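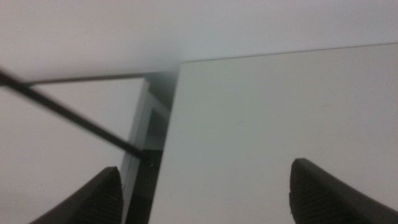 Gap between white panels, matte finish

voreo77
Two matte white panels, dark gap at the joint. Filler strip or leave open? Dirt collects in it.

Rampersad
Leave it open. Panels move with humidity. A rigid strip will lift within a year.

Jade Kershaw
Disagree. A soft strip handles movement. Mine has held since May.

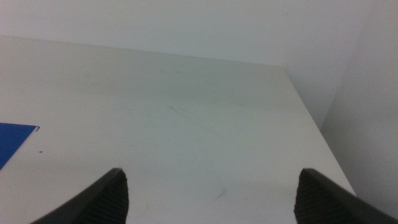 Last edited by voreo77 on December 10, 2022

voreo77
Separate issue: the tabletop. Thin gray scuff near the middle, small smudge lower down, one brownish speck by the flat blue thing. Melamine sponge?

Rampersad
No. It polishes matte surfaces - you get a shiny patch. Dish soap and a damp cloth.

ondon_2074
Sponge is fine with light pressure. Test a corner first.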